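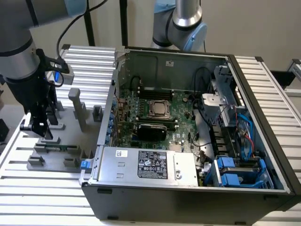 The pitch for the refurbished office tower has hardly changed since I started writing about used computers. It's cheap, it's solid, and it was built to be worked on. I've come to distrust the last part. Take the side panel off a big Dell workstation and you do see a lot of blue plastic, the drive caddies in their row, the clips at the back of the case, all of it promising that you won't need a screwdriver. Then you get to the processor, sitting bare in its socket with no cooler on it and no memory beside it, and the promise looks thinner. Somebody still has to supply those parts.

Arlindo Lins of Plarnenex, a resale shop on Borno Street, sells towers in that state for $51. A finished one costs $98 more. He calls the stripped version a starter kit. I call it a box of homework. 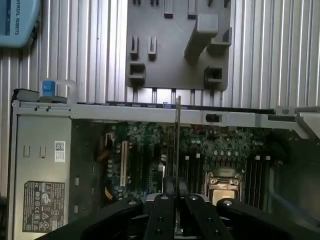

Blue latch on the crossbar, labels on the power supply.

Lins says the buyer saves money. Maybe. His sums leave out the cooler, and they assume your memory is the right kind, which in my experience is a brave assumption. I bought one in September and went through 3 sets of memory before it would start.

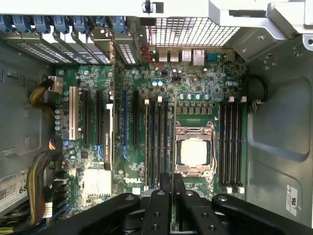 Ruxandra Barbu, who repairs office machines at Mendonça, is kinder about the old workstations than I am. She likes the room inside and the number of slots. "You can get your hand in there," she told me, "and you can read what's printed on the board." Fair enough. But she also admitted that she turns down most people who bring her a half-built tower — the labor costs more than the computer is worth.

What she does recommend is dull and sensible. Look up the exact board before you pay. Ask whether the power supply has been tested, and ask who tested it. A label full of safety marks tells you about the day it was made and very little about last week. 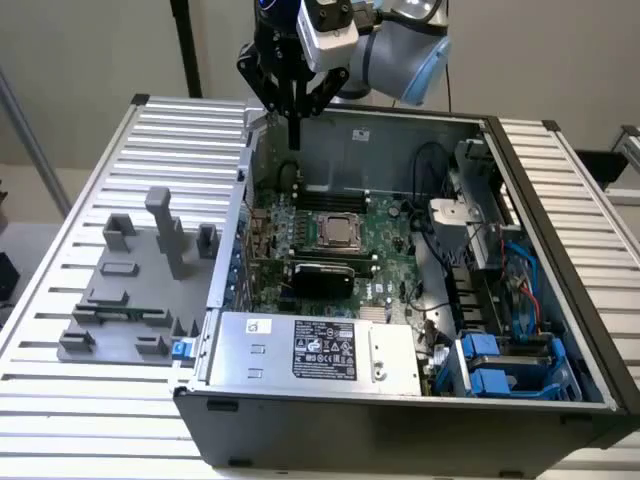
Is a stripped tower a good first project for a beginner?

Only if the seller will take it back. Barbu suggests asking for a return period in writing, and buying the memory and cooler from the same shop so there's one counter to complain to.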